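Home | Features | Workshop | Gear | Subscribe

Two Arms and a Budget

6/3/23 | 14 comments | Share

Ekow Amegashie keeps his shopping list on one sheet of paper, and the robots take up less of it than you'd expect. The arms were priced by May. Then came the fun part – everything else!

"Cable," he tells me, grinning. "I put down $200 for cable and power. I should have put down 900."

His shop, Berer, is planning five two-arm benches for testing household chores, and I love how thoroughly he has thought it through. He got quotes from Menuder and Lins, then asked both for the price of spare grippers before he asked for a discount.

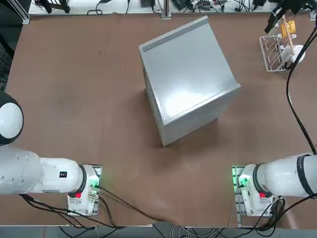

Both arms at the bench, with a gray metal box between them and the dish rack behind.

Next on the sheet is a line most first-time buyers skip, the things the robot will handle. Ekow gives it nearly $2,000 for the year, and he shops for it like a kid in a hardware store. 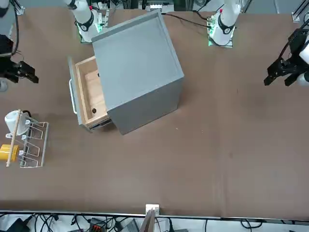 Props deserve real money, and he'd cut a sensor before he cut these. A cheap box with a painted-on door teaches you very little. He wants moving parts, like the gray cabinet whose drawer pulls out on a curved bar handle, big enough for a gripper to go after. Iler, his usual supplier, sells handles separately, so he orders extras – different shapes, same drawer.

31 shares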